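Handout 6, Planning and Paying for a Small Robot Cell
Posted Mar 21, 2025
Bring to lab. Budget sheet is separate, print it.

Where we left off
Last time was payback. Today is the part before payback, what do you put on the list and in what order. Most student budgets I read start with the arm and stop at the arm. Then the arm shows up and there is no table rated for it, no outlet, no spare fingers.

Our running case: Truvholm, a small shop that folds and packs soft goods. They want to know if two arms could set out caps and knit hats for packing. Soft goods are hard to budget because a part never looks the same twice. You end up paying in people hours for that, so hours go on the sheet as a real line.

A leader arm or hand controller lets a person run the task directly while you're still learning what the task is. Put the operator in the plan from day one. Handle, mount, cable, a spot to stand, room for the elbow.

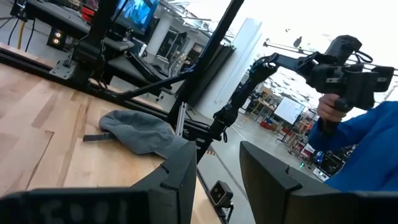
1. The table and frame
Cheap to buy, expensive to change. Decide the top size before you decide the arm, then check reach from both sides. Wood top is fine for light work. Rails along the edges let you move the arms later without drilling again. Order extra brackets and bolts, a full bag, you will use them.
Write down:
- top size and height
- who levels it, and when
- floor space on all four sides incl. the operator
- where cables leave the table

2. Arms and grippers
Get the quote for a pair if the task needs two hands. Ask for the price of the second arm bought a year later too, it's often worse. Fingers are a consumable. Treat them like gloves.
Quotes we use in class, all in dollars:
- Buvska finger set, 70 per set
- Buvska wrist camera with mount, 400
- Idahosa table frame, rails and top, 2492 delivered
The arm quote is left blank on purpose, you get your own and attach it.

3. Parts to practice on
Always forgotten. Six caps on the table is one trial, and then you want other colors, other stiffness, some old and floppy. For Truvholm I wrote in 17 caps and it was too few. Buy from the same supplier as the real product or your numbers dont mean much. Add the small stuff too: a stand to place things on, a lamp, bins. If it's in the task it's in the budget.
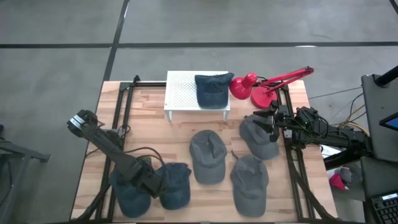

Úna Costello asked after the last section whether practice parts should go under equipment or supplies, and said her plant would never approve hats as capital. She also wanted to know if the supplies line gets renewed each year or if you have to fight for it again.

Answer for everyone: supplies. Keep capital for things with a serial number. And yes you fight for it again, so put year two on the sheet now, even if it's a rough number. Reviewers cut a new line much faster than an old one.

4. The room
Power, network, light, ceiling. Light especially. Overhead fixtures put glare on a shiny top and the vision people will come back to you for a matte surface or a shade, so hold some money there. Anything hung from above needs facilities to sign off, and that can take longer than shipping. Ask early. If other arms share the room, ask what circuit they are on.

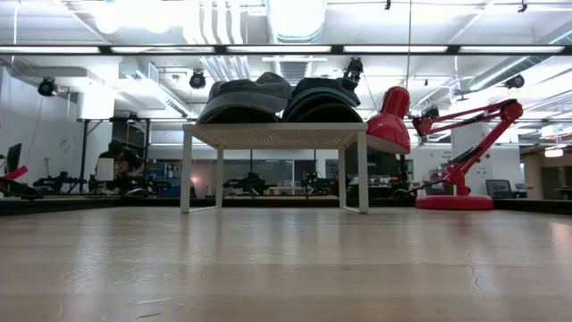

Noise and foot traffic go in the same section. People need desks near the cell, they will be there all day for the first months. One monitor per station, minimum.

5. Timeline
Work backward from the date you want first useful output. Gonda (the second case, see reader) wanted July and ordered the table last. Arms sat in boxes. Their sheet is in the reader, mark every line where the lead time is missing.
Order goes: room check, table, arms, cameras, practice parts, spares. Overlap the first two if you can.

For next time
- finish the Truvholm sheet, both years
- one real quote for an arm, with lead time adn shipping
- half a page: which line would you cut first if they took away ten percent, and what does it do to the schedule

Late sheets go in the box by my door.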